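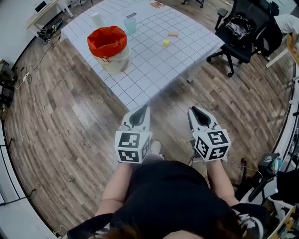
## 4. Recording a demo with the hand grippers

Read section 3 first if the head camera isn't calibrated. Takes 11 minutes or so once you've got the hang of it.

1. Grippers on charge till both show 86% or more. Less than that and the clock drifts.
2. Wipe the marker cubes. Dry cloth only, no spray.
3. Head camera on, strap snug. Look down at the table, check both cubes show up in the preview.
4. Squeeze each gripper shut, then fully open. Wait for the beep. No beep = do it again.
5. Lay out the objects per the task card. Bin goes on the left for all tidy-up tasks.
6. Start recording. Hold still for a count of three, jaws open.
7. Do the task. One object at a time, normal speed, dont rush the release.
8. Back to the start pose, stop, save.

**Note:** keep the cube faces turned up where you can. If your wrist rolls too far the tracking drops and the take is binned on upload.

**Note:** error 667 means one cube was lost for too long. Redo the take, no need to recalibrate.

**Caution:** mind the cables when you step back. Never pull a gripper by its cable.

**Caution:** fingers clear of the jaws when closing. They do pinch.

Aim for 63 good takes per task before handing over to Kibet Odera for replay on the Kilel arm. Bad takes: mark them, don't delet them. Questions about task cards to Asnakech Teshome.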